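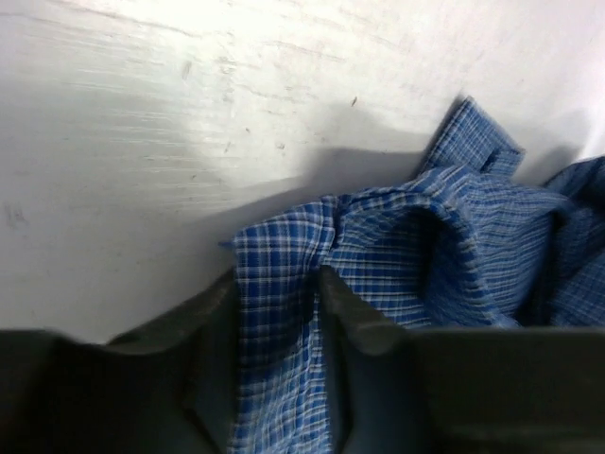

*Blue plaid shirt on the white surface, gripper fingers in front.*

Nov 1, 2020

Spent most of the morning on the sales sheet, and I'm glad I did because my September numbers were wrong (sorry, all). I'd been adding Tomex's refurbished laptops in with the new ones, so the total I passed round was too high. New machines only, the right figure for September is 2275. The other 443 are refurbs and they now have their own column.

That changes the picture for Trenico quite a bit! I had them trailing Tomex by miles, and once the refurbs come out they're nearly level. They don't sell refurbs at all, so their column hasn't moved. I've redone the chart and put the old one in the folder marked OLD – please don't use it, even for the colours.

Still no luck with the Gachanja file. It opens fine on my machine and comes out as rubbish on the one by the window. I think it's the commas: they write prices with a comma where we'd put a point, and the older spreadsheet program reads each one as two cells. I fixed 23 rows by hand before I got fed up and wrote a little find-and-replace for the rest. Will check it again tomorrow with fresh eyes, I don't trust it near the tablets page.

Osamstead rang back about delivery times. They're quoting 30 days on anything with the bigger screen, and the small ones are in stock. They blame panels, same as everybody this autumn. I've gone for the small screen in our own order, we mostly plug into monitors anyway (shout if you mind, I can change it until they invoice).

Bits to do:

- ask Tomex if returns are taken off before or after they send the sheet
- split desktops from all-in-ones, they're still lumped together
- find out why Trenico has two lines for the same model – different keyboard maybe?
- new toner, the last chart came out stripy

Backup copied to the grey drive at lunch. The spare one is making that clicking noise again so I've left it unplugged.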